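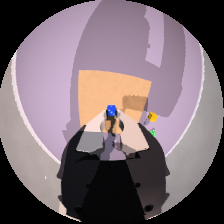 Wrist view, simulated cell: blue die held, yellow and green still on the table.

Pick-and-place software check, Bulden planner on the Raltanlow simulator
Nov 22, 2020

1. Grasp pose matches planner output: PASS
Comment: at this one pose. I would like to see 23 more before anyone calls it solved.

2. Die colour labels correct: PASS
Comment: three bright colours on plain lavender. Hardly a hard test.

3. Detection holds up in shadow: NOT ACCEPTED
Comment: the report claims it does. The log shows confidence dropping from 60 to 33 in the dark area, and the threshold was set afterwards.

4. Target panel edges found with the gripper in the way: PARTIAL
Comment: the lower part is hidden by the fingers. The software fills in the rest and gives no warning that it has guessed.

5. Stop command honoured mid-move: PASS
Comment: simulator only. Says little about the Lalero controller.

6. Replan after a dropped die: NOT TESTED
Comment: marked "trivial" by Weerakoon. Please run it anyway.

Recheck items 3, 4 and 6 in December.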